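The Cord Box

May 2, 2023

12 comments | 63 shares

Tsung-han Liu did not believe in the method. He had read the booklet twice, once at the kitchen counter and once in the bathroom, and he thought it was the kind of thing people paid for so they could feel they had already cleaned.

The booklet was called Tundance. It had come from his sister, who had taken a weekend course in it back in September and had since gotten rid of a perfectly good rice cooker. According to Tundance, every house had a knot in it. You found the knot, you undid it, and the rest of the house would follow.

"Follow where?" he asked her on the phone.

"You're being literal again."

"It says I should thank the extension cord."

"You don't have to do that part."

The knot, if there was one, was in the hall closet. Their father had run a repair counter called Kuo for most of their childhood, named for the man he bought it from and never got around to renaming, and when it closed he brought the cords home. He would not throw out a cord. A cord was the one part of a machine that never let you down, he used to say, which Tsung-han had believed until he was old enough to own a lamp.

Now the apartment had to be empty in five days, and the agent from Erska kept leaving messages with the word "gentle" in them. A gentle reminder. A gentle nudge. She had quoted him $200 for hauling and he had said no on principle, though he couldn't have told her which principle.

He put the green cloth down first. It was what his father had always worked on. He set out two boxes. One would be for cords he had untangled and tested, the other for everything else. 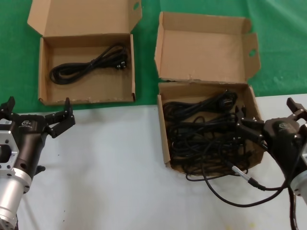 The sorted box, left, and the other one.

By noon he had one cord in the good box. It looked fine in there. It looked like something you'd buy. The other box seemed to have gained weight, and a few loops had come over the front and settled on the table, as if they were thinking about leaving on their own.

He called his sister again.

"How's it going?"

"I have one."

"One box?"

"One cord."

She was quiet, and he could hear her deciding whether to quote something at him. "And how do you feel about the one?"

"I feel like it's a cord, Mei." He sat down on the floor. "What did he think was going to happen? Seven people were going to show up needing these on the same night?"

"Somebody did, once. The guy with the Tutix radio. You were little. He drove back in the rain and kissed Dad on the head."

Tsung-han didn't remember any man with a radio. He suspected she'd gotten it from a movie, or from their father, who was not above improving a story. He said so.

"Well, I was there," she said.

"You were six."

"I was there and I was six."

After they hung up he went back to the table and got hold of a plug near the top of the heap. He pulled, and the whole mass shifted toward him in one piece, like a dog that doesn't want its bath. He let go. He tried a different loop, following it under and back and under again, and lost it, and started over from the plug.

It was getting late to call the Erska woman. He looked up her number anyway and left it open on the phone, face up, next to the box, and went on looking for the other end.

Share this story | 12 comments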